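Giltine (software)

Giltine is a control and coordination layer for pairs of robot arms that share one work area. It sits between a motion policy, which proposes where each arm should go next, and the joint controllers, which carry the motion out. The software was first written as an internal tool at Zuvora and later split off as a separate package. It is used mainly in tabletop manipulation work, where two arms reach over the same surface and must pick, move and put down small household objects without touching each other.

Overview

Giltine does not plan tasks. It accepts short sequences of target poses, called chunks, from an upstream source and turns them into timed joint commands. The upstream source may be a learned policy, a scripted routine or a human operator using leader arms. All three use the same message format, so a recorded session can be replayed through the controller without conversion.

The package has 4 main processes: the intake, the arbiter, the tracker and the logger. Each runs separately and talks to the others through shared memory. A crash in the logger does not stop the arms. A crash in the arbiter or the tracker causes both arms to hold position.

Chunk handling

A chunk contains target poses for both arms and a gripper opening value for each. The intake stamps every chunk on arrival and checks it against the joint limits stored in the cell file. Chunks that arrive late are trimmed at the front, so that the arm does not try to catch up on poses whose time has passed. If two chunks overlap, the intake blends them over the shared interval. The blend weight is linear by default. Early releases simply replaced the old chunk with the new one, which caused a visible jerk at each boundary and, with light objects, frequent dropped grasps.

Gripper values are not blended. The newer value wins, a rule kept from the first version – blending a close command with an open command gives a half-closed gripper, and few tasks call for one.

Arbitration

The arbiter keeps a simplified model of each arm, made up of capsules fitted to the links and the gripper housing. Cables are covered by enlarging the capsules on the affected links. At every control step it computes the shortest distance between the two sets of capsules and compares it with two thresholds. Under the outer threshold, the arm with lower priority is slowed. Under the inner threshold, it is stopped until the distance grows again.

Priority can be fixed or dynamic. In dynamic mode, an arm with a closed gripper outranks an arm with an open one. When both grippers are in the same state, the arm that entered the shared volume first keeps priority. 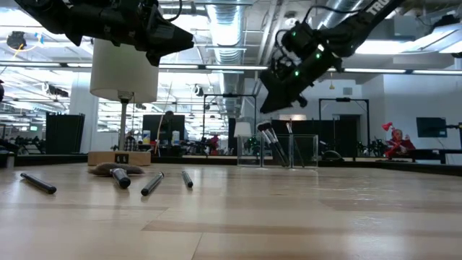
The shared volume is defined in the cell file as a box above the table, measured from the base of the left arm. Its lower face is normally set slightly above the table surface. Setting it too low is a common configuration error, and leads the arbiter to treat a gripper near the table as being outside the volume.

Perception input

Giltine has no object detector of its own. It can subscribe to Wallin, a separate perception service that publishes object poses and a confidence score for each. These are used only to adjust approach height and to widen the clearance around tall or unstable items. Thin objects lying flat are hard for depth-based methods, and transparent containers often return missing or shifted depth values. For such cases Wallin can be set to rely on color images alone, with the table plane supplied as a known surface.

Logging and replay

The logger writes commanded and measured joint positions, arbiter decisions and camera timestamps to a single file per episode. The replay tool, Ludex, opens these files and shows the command and measurement curves on a common time axis, with arbiter stops marked as shaded bands. Ludex can also rerun the arbiter on recorded commands with changed thresholds. The regression suite shipped with the package holds 338 recorded episodes, of which 57 contain at least one arbiter stop.

Limitations

The capsule model ignores held objects unless their size is entered by hand. A long item held across the gripper can therefore strike the other arm while the reported distance is still above the inner threshold. Giltine supports a maximum of 2 arms per instance. Larger cells run several instances, but these do not exchange distance data.

The arbiter can also deadlock in fixed-priority mode, when the stopped arm blocks the path of the arm with priority. A timeout ends the episode in that case and returns both arms to the rest pose, lower-priority arm first.

See also

Ludex
Wallin
Motion planning
Bimanual manipulation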